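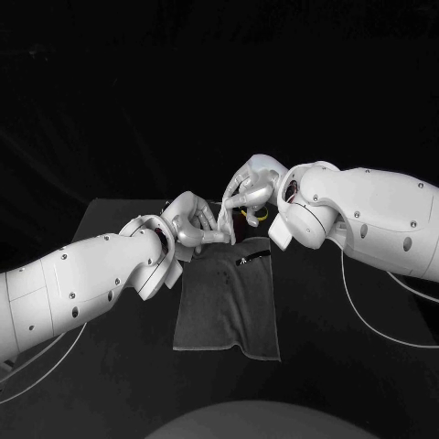 Flat towel (gray), plus the little white cloths I use with it

I went back and forth on whether a towel needs a review, and then I remembered how long I spent reading other people's towel reviews before I bought mine, so here we are. The one I picked is the plain gray Skorndale, the one they sell as a "table towel," and I've been living with it long enough to have opinions. Lots of them! I'll get to the small white cloths too, which are from a different company (Gidari) and which I bought a week later because the first purchase went so well.

Some background. I have a dark tabletop that I love and that shows everything. Every ring, every drip, every fingerprint if the sun comes in low. I clean glasses on it, I fold on it, I polish the few nice things I own on it, and for years I did all of that on top of whatever bath towel was closest to retirement. Old bath towels are fine for the dog. They are terrible for a table. They're too thick, they bunch up when you push on them, and they shed on everything you set down. My friend Precious Pascual watched me pick fuzz off a wine glass one evening and told me, kindly, to go buy a real one.

So I did. The Skorndale was $17 when I ordered it, in September, and the listing had 3259 reviews, most of them very happy and a few of them furious in the way people get about towels. The furious ones were mainly about the color (more on that in a minute) and one was from a person who had wanted a bath towel and was mad that it wasn't one. Fair enough, but read the page.

First impressions

It comes folded inside a paper band, no plastic, and it smelled a little like a warehouse for the first day. I washed it before using it, which the tag tells you to do, and I'd say don't skip that step. Straight out of the package it barely soaked up anything. Water sort of sat on top and looked at me. After one wash it was better and after the third it was great, and if you're writing your angry review on day one please give it a couple of loads first.

The thing I noticed right away is that it lies flat. I know that sounds like nothing. But you shake it out, you put it down, you run your hand over it once, and it stays there. No rolled corners, no ridge down the middle where it was folded. My old towels always had that one hump that would tip over a small glass, and I'd stopped trusting them with anything I cared about.

It's thinner than a bath towel and thicker than a dish towel. Enough padding that I can put a glass down without that little clink that makes my shoulders go up, and flat enough that the glass stands straight. I've done jewelry on it, I've done sunglasses, I've done the fiddly parts of a coffee grinder (they didn't roll away, bless it).

The color

OK, the color. The website calls it gray. Mine looks like a medium gray in the morning and a good deal darker in the evening with the lamp on, and on a dark table it goes darker still. That's what the grumpy reviews were about. If you're trying to match something, don't buy it from the photo. I wasn't matching anything and I like it a lot. It hides coffee better than I deserve. It does not hide flour, or toast crumbs, or anything belonging to my white cat.

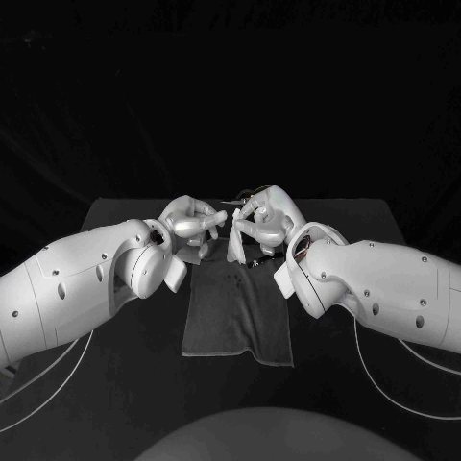
The gray towel laid flat on the dark table.

Where gray really earns its keep for me is that white stuff shows up against it. I do a bit of folding practice with small cloths, napkins mostly, and on my old beige towel I could never see the edges properly. On this one I can line up a corner without squinting. If you fold, or sew, or sort small pale things of any kind, get the gray and leave the cream one on the shelf.

How it holds up to actual work

Drying: very good after those first washes. I can do a full rack of glasses before it feels damp through to the table, and I check, because of the table. If you're doing a big dinner's worth you'll want a second one underneath or on standby. It's not a swimming pool liner.

Slipping: a little. On a smooth tabletop it'll creep toward you if you lean and rub hard in one direction. I've learned to hold the far side with my other hand. A grippy underside would fix it, but then I couldn't throw it in with the regular wash, so I'm not sure I'd want that trade.

Lint: hardly any now. The first two washes left a thick gray felt in the dryer screen and I got worried, and then it stopped. Wash it alone to begin with. I put mine in with a white pillowcase on the second round like a fool, and the pillowcase is now a guest pillowcase.

Shrinking: some, mostly in the length. The hems pulled a tiny bit on one short side so it isn't a perfect rectangle anymore. You'd have to be looking for it. My brother-in-law Jomar Agbayani bought the same one on my advice and he says his came out perfectly square, but he line dries everything, so there you go. I've switched to low heat and it hasn't moved since.

Stains: coffee comes out. Red wine came out with a soak. Turmeric did not come out and I don't hold that against any towel on this earth.

The white cloths

These are the Gidari small cloths, plain white, sold in a pack. I use them as the hand cloth: the towel sits on the table and does the catching, the little one goes inside the glass or around the rim of whatever I'm wiping. I adore them. They're small enough to pinch between your fingers and get into a narrow place, and thin enough that you can feel what you're doing through them. A big towel stuffed into a tall glass is how I've broken most of my tall glasses.

My complaint is that being white, they look tired fast. I've got a couple that are permanently for metal polish now and will never look nice again. They also crumple up in the dryer into little twists, and if you want them to fold properly you have to pull them flat while they're warm or run an iron over them. I do iron them. I put on a podcast and it's kind of lovely? But I know that isn't everybody's idea of an evening.

One of them arrived with a loose thread along the hem that kept growing every time I tugged at it. I wrote to Gidari and they sent another cloth, no fuss, and told me to keep the first one. Took under a week.

What I tried before

I had a Carvalho drying mat for a while. Thick, spongy, good at holding water, slow to dry out itself, and it started to smell if I left it overnight. It also had a raised pattern that made narrow glasses wobble. If all you do is leave dishes to drip by the sink, it's probably the better buy. For sitting at a table and working on things, I'd take the towel every time.

I also borrowed Precious's Vidunora cloth, which is one of those very slick ones that everyone says is magic on glass. It is pretty magic on glass! But it catches on my dry hands in the winter and the feeling makes my teeth hurt, so I gave it back.

Small gripes, in no order

The tag is big and sewn on one of the long sides, so it ends up poking out wherever you'd least like it. I snipped mine off. Cut slowly, it's stitched into the hem.

No hanging loop. I'd love a loop. I drape it over a chair back and it's usually dry by the time I come down at 7 a.m., but a loop would be so easy to add.

They only sell it in the one size now. There used to be a longer one according to the older reviews, and I'd have bought that in a heartbeat to cover more of the table.

Shipping was slowish and the tracking page showed nothing at all until the day it turned up.

Would I buy it again

I already did, the second one is in the drawer waiting for the holidays. I'd give the towel four and a half stars, with the half off for the tag and the missing loop, and the white cloths four, because of the ironing. If you've got a dark table and you fuss over it the way I do, get the towel first and see how you like it. Then get the cloths, and wash everything before you use it, and keep your pillowcases well out of the way.

Edited to add: someone asked me whether it's okay under a hot pan. I wouldn't. I use a trivet for that, and I've never tested it and don't plan to on this table!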